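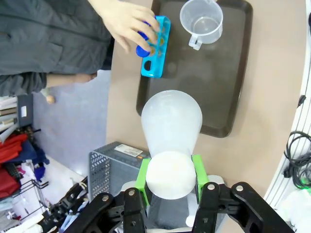 Horgan, bench 3 – June

Sorting the sample bench again. The brown tray stays the working area: blue rack along the back, clear measuring jug beside it. Tubes with the yellow contents and blue caps go in the rack while in use and into the white basket when finished. White bottles belong in the grey baskets at the other end, with the spare jug. Target for a full reset is 7 minutes.

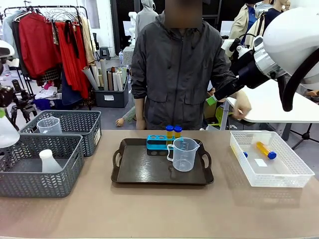
Posted by the Katumero bench log

Layout sheet 223 is out of date. It still has both jugs on the tray and the rack turned end-on. I've marked up a copy; the colour key needs redoing too.

Two points for whoever takes the next shift:
Keep the tray handles clear – it gets lifted with everything on it.
Caps finger-tight only.

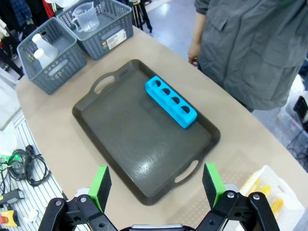 Rack order code is 1668 in the Vurkance catalogue. The four-hole size suits this tray and I'd stay with it. Label stock is low. Still to do: redraw 223, wipe out the grey baskets.

Last updated: June
Filed under: Bench notes, Storage
Shares 3 | Comments 7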